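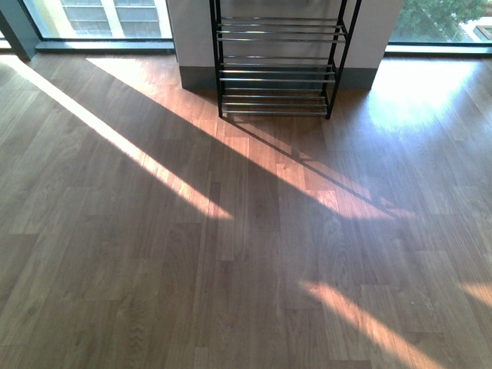

Shoe rack and plank flooring, home interior.

Home Events Speakers Notes Contact

Preventing Falls at Home: Notes for the Novisham Housing Forum
Evening session, Quinlan Hall

SLIDE 1
Welcome the audience and thank the Forum for the invitation. State the purpose of the talk: to set out what the Gamon Housing Association learned from its home safety visits, and what it asks of tenants and landlords before May.

The visits covered 500 homes. The findings are in the printed report, and copies are at the door. Do not read the tables aloud.

SLIDE 2
Begin with lighting. The visiting teams recorded more complaints about dark stairs and hallways than about any other matter. Many residents had a working light but no switch at the far end of the hall, and they crossed it in the dark at night.

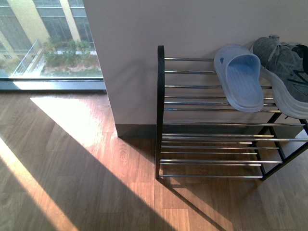 The Association now fits a second switch whenever a hallway is rewired. Where no rewiring is planned, a plug-in night light is supplied at no charge. Pause for questions on cost - the figures are on page 8 of the report.

SLIDE 3
Turn to stairs and handrails. A rail should run the full length of the flight and continue a short way past the last step. Residents should report a loose rail on the day they notice it. The repair desk treats such a report as urgent and aims to attend within four days.

Mention the Revov Court building by name. Its handrails were replaced last, and its residents were patient. 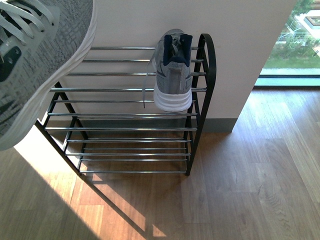
Jasmina Leka wrote in after the last session to ask why the advice speaks only to older tenants, when her own fall happened at 37 while she was carrying laundry down the back steps. The point is accepted. The wording has been changed to "all residents," and speakers should use that phrase throughout.

SLIDE 4
Cover bathrooms briefly. Grab bars must be fixed to the wall structure and should not rely on suction. Bath mats should be lifted and dried after use.

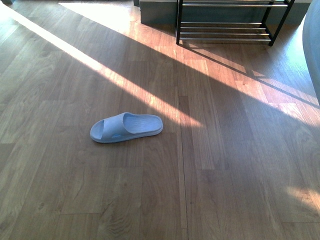
Vol. 8, No. 4

SLIDE 5
Explain how to request a visit. The form asks for a name, an address, and a convenient time of day. A visit does not affect a tenancy, and no report is shared with a landlord unless the resident agrees in writing.

Close by asking landlords to remain for the short meeting in the side room. Leave slide 5 on the screen while the hall clears.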